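Supervised release in Durkano

Supervised release in Durkano is the period of community supervision that follows a prison sentence. It is set by the sentencing court at the time of conviction and is served after the prison term, in addition to it. The system replaced parole, under which a board could release a prisoner early and supervise the remainder of the sentence. Parole still applies to people sentenced before the change.

Background

Until the reform, release decisions were made by the Durkano Parole Board, which met at the Skanari courthouse. Critics said that two people with the same conviction could serve very different terms. The Monetti report, named for the county where most of the case files were reviewed, looked at 3012 decisions and found wide differences between hearing panels. It recommended fixed sentences with a separate supervision term. The legislature adopted most of the report but rejected a proposal to limit supervision to two years in every case.

Conditions

Every person on supervised release is subject to the standard conditions. They must report to a supervision officer within three days of leaving prison, live at an approved address, and get permission before leaving the district. They may not own or handle firearms or ammunition. Contact with other people who have felony convictions requires permission, although close relatives are exempt.

The court may add special conditions if they are connected to the offense. Common ones are drug testing, treatment, restitution payments and limits on internet use. Orders that restrict a person's social media accounts have been challenged several times. In Kuzmenko v. Durkano, the appeals court struck down a complete ban on posting photographs but allowed a narrower order covering pictures and messages directed at witnesses or former associates.

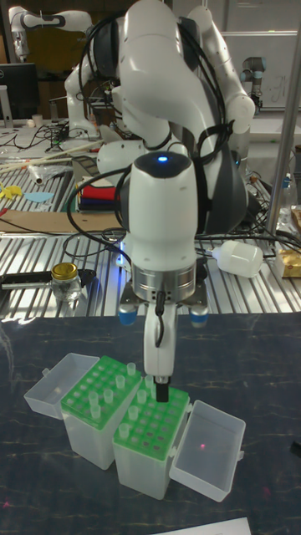

Drug testing is usually ordered for the first six months and may be extended by the court. A positive screening result must be confirmed by a second laboratory method before it can be used at a hearing, unless the person admits the drug use in writing. Missed appointments are recorded separately and do not count as positive results.

Violations

Officers can respond to minor violations with a warning, a curfew or more frequent reporting. More serious violations are sent to the court, which holds a hearing without a jury. The standard of proof is preponderance of the evidence – lower than the standard at a criminal trial. The person has the right to a lawyer, to see the evidence and to question witnesses, but the judge may admit hearsay if it is considered reliable.

If a violation is proven, the judge may continue the supervision, change its conditions or revoke it. Revocation means a return to prison for up to 20 months, depending on the class of the original offense. A new term of supervision may follow.

Early termination

A person who has completed at least one year may ask the court to end supervision early. The judge considers conduct, employment, payment of restitution and the views of the victim. A denied request can be filed again after six months.

Caseload

At the last published count, 2636 people were on supervised release in the state, and nearly 3000 when the remaining parole cases were included. The Skanari office handles the largest share. Monetti County shares its officers with the county probation department, which supervises people sentenced to probation in place of prison.

See also

Kuzmenko v. Durkano
Monetti report
Probation in Durkano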